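How I measure salinity at a coastal spring

Bo-ram Do asked me to write down how I do my spring surveys, so this is the version I'd hand to a new field partner (hi, Bo-ram!). You don't need a boat for any of it, just a conductivity probe on a cable, a notebook and shoes you don't mind ruining.

Step 1: Go at low tide

Groundwater pushes out hardest when the sea is low, so I check the tide table the night before and get to the beach early. At Litomero that usually means walking out in the dark with a headlamp, grumbling. Calm days are best, because waves mix everything together and you lose the fresh layer.

Step 2: Check the probe

I rinse the probe in tap water, dip it in the calibration standard and wait until the reading stops wandering. Then I rinse it again and do it a second time. If the two readings don't match, I clean the sensor with a soft brush and start over.
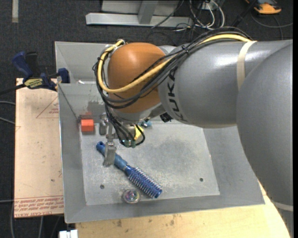

Step 3: Walk your line

Start at the waterline and head straight out, stopping every 2 meters. At each stop I take one reading just under the surface and one near the bottom, and I stand downstream of the probe so I'm not stirring up sand. My line at Eskola has 78 stops, which is a lot of bending over!

Step 4: Bottle some water

Wherever the salinity drops suddenly, fill 3 small bottles. Label them before they get wet (ask me how I learned that) and put them in the cooler right away. Niilo Nurmi runs mine for nitrate and silica, and he likes them by Monday.

Step 5: Type it up the same day

My handwriting with cold fingers is awful, and by the next morning I can't tell a 1 from a 7.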